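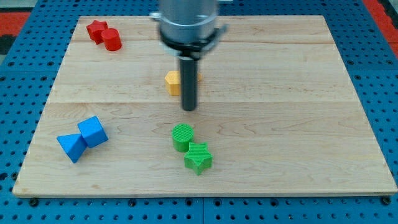

Issue 59

How to Oil a Butcher Block Countertop

A new wood counter needs oil before it goes anywhere near a kitchen sink, and an old one needs it again whenever the surface starts to look chalky. The job takes an evening and a morning, and most of that is waiting.

What you need

Food-grade mineral oil, 120 and 220 grit sandpaper, a sanding block, a spray bottle of water, and a few cotton rags that don't shed. Old T-shirts work well. A 16-ounce bottle of oil will cover an average run of counter with some left over.

Sanding

Clear everything off and wipe the wood with a damp rag. Let it dry overnight. Start with the 120 grit and go with the grain, using long strokes and light pressure. Don't stop over a stain and dig at it, or you'll leave a dip that shows up later under the kitchen lights. Work the whole surface evenly until the stain fades.

Mist the counter lightly with water and leave it for an hour. The fibers will stand up and the wood will feel rough again. Sand that off with the 220, then vacuum and wipe with a dry rag. Break the sharp front edge with two or three passes of the same paper.

Oiling

Pour a small puddle in the middle and spread it outward with a rag. The first coat goes in fast, especially on end grain, so keep adding until the wood stays shiny for a minute or so. Do the ends and the rim of the sink cutout too. If you can get at the underside, oil that as well – a counter sealed on one face only is more likely to cup.

Leave it 20 minutes, wipe off what hasn't soaked in, and wait 3 hours before the next coat. Three coats is enough for most new tops. Maple takes less than walnut in my experience.

Wait until morning, then rub the surface hard with a clean rag. If the rag comes away greasy, give it a few more hours before you put anything down.

Keeping it up

Oil once a week for the first month, then once a month. Wash with dish soap and a barely damp cloth. Don't leave wet pans standing on it.

Reader Gobnait Ó Dubhghaill asked about olive oil. Skip it. Cooking oils turn sticky and start to smell, and the only fix is to sand back and begin again.

Next issue: fitting a backsplash to a wall that isn't straight.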